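Skinach: Wire and String Sorting, Two Arms, Taught by Hand

A data card and README for the Skinach set, version 4 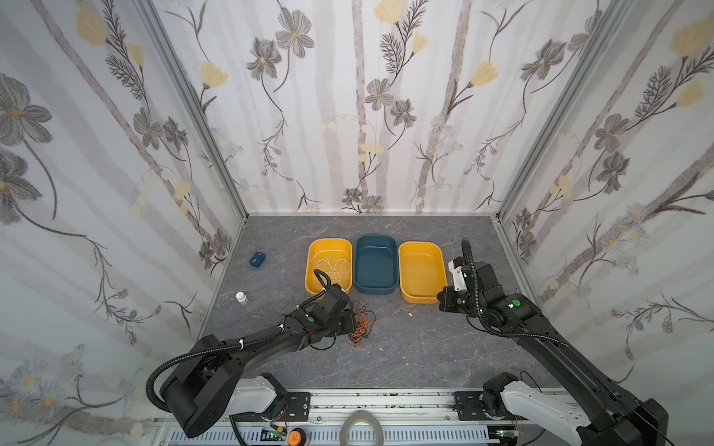

What's in the set

Skinach is a set of 300 teleoperated episodes of two robot arms picking up thin, floppy stuff and putting it into bins. We love this task. Wire and string are miserable for robots (they sag, they snag, they come along in clumps you didn't ask for) and a person at the controls sorts them out with tiny moves that are hard to write down as code but easy to show. So we showed them!

Every episode was driven by a person using a pair of leader arms. Nothing in the set is scripted and nothing is simulated. The cell is called Midtbø in the file names and in the config, so if you see "midtbo" without the slashed letter, it's the same place. We dropped the slash after it broke one too many zip tools.

Who made it

Oda Åberg drove most of the episodes and wrote the task list. Uthai Intarasuk built the recording software, Zarkon, and wrote this card, so blame me for the typos. We are a two-person project and we answer email, mostly in the evening.

The tasks

There are four task families. The family name is the first part of each episode folder.

gather: a loose tangle is on the floor of the cell and has to end up in a bin. Which bin is given in the instruction text. Either arm may do it, or both.

transfer: the tangle starts in one bin and has to move to another. This is where the two arms get to work together, and some of the handoffs are lovely to watch.

split: a tangle has to be divided between two bins. We don't ask for equal halves. Any amount in each bin counts, as long as nothing is left hanging over a rim.

clear: everything loose in front of the bins goes in, including little scraps. Scraps are the hard part. Budget some patience if you plan to train on this one.

Instructions are plain sentences such as "put the orange wire in the blue bin." Oda typed a fresh sentence for each episode, so wording wanders. We kept that on purpose. "Drop," "put," "tuck" and "get it all in" are all in there.

The workcell

Three bins stand in a row toward the back: yellow-orange, dark teal-blue, yellow-orange. The two outer bins are the same color, so instructions that mention them say "left" or "right" as seen from the arm side. The arms are bolted along a metal rail at the front and reach in toward the bins. Each wrist carries a green circular marker.

The walls are covered with a flower print and the floor has a dark stone pattern with light veins. Both are busy, and the veins in the floor can look a whole lot like string if your model is working from small images. We think that's a feature. If you segment by color, expect trouble with the white string before you have trouble with the orange wire.

Small items such as a bottle or a block may be standing near the bins. They are not part of any task, and the drivers were asked to leave them where they are. If an arm bumps one, the episode stays in the set and gets the flag "touched_extra."

How a demonstration goes

1. The driver reads the instruction aloud. There's no audio in the release, but reading it out loud really does cut down on wrong-bin mistakes.
2. Both leader arms are brought to the rest pose. Zarkon will not start until the leaders and the followers agree.
3. The driver presses the foot switch and begins. There is no time limit, though long pauses get trimmed later.
4. For wire, come down from above with the gripper open, close slowly, then lift a little and wait. A short wait lets the loose strands fall away before you travel.
5. Over the bin, lower until the fingers are below the rim, then open. Opening high up makes a mess.
6. If a strand stays caught on a finger, brush it against the inside of the rim. Please don't shake the arm.
7. Return to rest and press the switch again. Mark the episode good, fixed or failed.

"Fixed" means something slipped or missed and the driver recovered without stopping. There are 93 of these and they're our favorite part of the whole set. If you only have time to look at a few episodes, look at those. Watching Oda chase one runaway strand along the rim with the left arm, hold it, and bring in the right arm to lift the rest taught me more about grasping than a month of reading did.

Files

Each episode is one folder with these items inside:

instruction.txt, one sentence
cell.mp4, the fixed view over the workspace
joints.csv, follower joint positions and gripper opening for both arms
leader.csv, the same for the leader arms
label.json, result, flags and driver initials

The left arm always comes first in the tables. Gripper opening runs from 0 (closed) to 1 (open). Joint angles are in radians. Time is in seconds from the first press of the foot switch, and the video and tables share the same clock.

We give you leader and follower values separately because the gap between them is useful. When a gripper is pulling on a snagged strand, the follower lags, and you can see the tug plainly in the numbers. We don't have force sensors, so this is the next best thing.

Loading it

Unpack the archive, then run:

python zarkon_load.py --root skinach --family transfer

Leave off the family option to load all four. Add --only fixed to get just the recovered episodes. The loader needs NumPy and a video reader and that's it. If you'd like to check your copy first, run zarkon_check.py, which goes through the folders and prints the name of anything missing. The full archive should unpack to 1307 files, counting the loader scripts, the calibration folder and the license.

Splits

We ship one suggested split, in splits/default.txt. It holds out whole recording sessions, so a test episode never comes from the same sitting as a training episode. Please use it if you report numbers. A random split gives much rosier results, because a tangle keeps much the same shape from one episode to the next within a session.

Known problems

The gripper fingers block the view at the moment of the grasp in a lot of episodes. Use the gripper opening to find the exact moment.

Sessions recorded in February have a slightly different white balance. The yellow-orange bins look more orange in those. We left the video alone.

Driver style is lopsided. Oda is left-handed and favors the left arm even when the right one is closer. My own episodes go the other way and are, sadly, slower.

In the clear family, "done" was judged by eye. Some good episodes may still have a speck on the floor.

A few split episodes have instructions that never name the second bin. The label file lists the bin the driver chose.

What we'd love to see

Policies that recover! A model that grabs a tangle on the first try is nice, but one that notices a dangling strand and goes back for it would make our year. We'd also like to hear from anybody who trains with leader values as the target instead of follower values. We tried both in a small way and the leader version felt snappier, but we didn't run it enough to claim anything.

The next set, Jindisau, will use the same arms and the same recording tools with ribbon and soft tubing. If you have ideas for tasks, open an issue with "jindisau" in the title and describe the start and the finish. Sketches are welcome.

License and credit

Free to use, change and share, for research or for fun. Please credit "Skinach, Åberg and Intarasuk" and mention the version you used. Bug reports go in the tracker, with the episode folder name in the first line.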